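Subject: Re: Iromthorpe or Mahawong for a short stay?
To: coastal-rambles list

Hello everyone,

Sorry for the slow reply, I've been meaning to answer this one all week and kept getting called away from the keyboard.

> We have 5 nights in January and would like to see the
> harbour at Iromthorpe, then go on to Mahawong if there is
> time. Is it worth splitting the stay? Also, is the old
> customs house open to the public, and can you still walk
> out to the light? We would be coming by coach with no car.

Yes, do split it! I'd give Iromthorpe 3 nights and Mahawong 2, in that order, as the coach gets into Iromthorpe at a civilised hour and the one to Mahawong leaves from the same stop outside the post office (there's a bench, and a bakery across the road that does a very decent vanilla slice). We did it the other way round the first time and spent a whole morning backtracking with our bags, which I wouldn't wish on anybody.

The customs house is open, although only the ground floor when we were there. It was put up when the Pralance River was the only way of getting timber down from the ranges, and the big ledger room still has its original counter, worn into a dip where the captains leaned on it. Upstairs was being re-plastered. The lady on the desk thought it might be finished by summer but she didn't sound as though she'd put money on it.
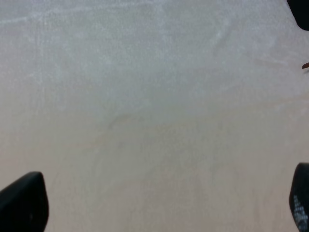
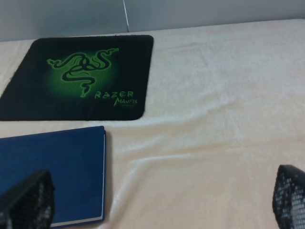 Tabletop, and the Razer mouse pad on the cream fleece blanket

Now, the light. You can still walk out, and I hope you will. The track starts behind the bowling club and follows the river mouth for a good while before it climbs. There are 398 steps up the headland according to the sign at the bottom, and my knees have no quarrel with that figure. Take water, and a hat you can tie on, because the wind comes straight across the bar up there. On a clear morning you can see the whole sweep of the bay round to Mahawong, with the sandbanks showing a lovely pale green at low tide.

Mahawong itself is much quieter. It was a whaling station and then a cannery town, and the cannery wharf is where you'll find the fish and chips these days. The little museum keeps odd hours, so ring first. If you like old churchyards, the one above the wharf has some beautifully lettered stones from the river pilots' families, and a fine big fig tree to eat your lunch under.

As you won't have a car, I'd pick up the paper timetable from the visitor centre. The Brovico coaches run well enough but the afternoon service drops off in the school holidays, and the phone reception at the Mahawong stop is hopeless.

Do let us all know how you get on, and whether they ever finished that plastering.

Warm regards from a damp verandah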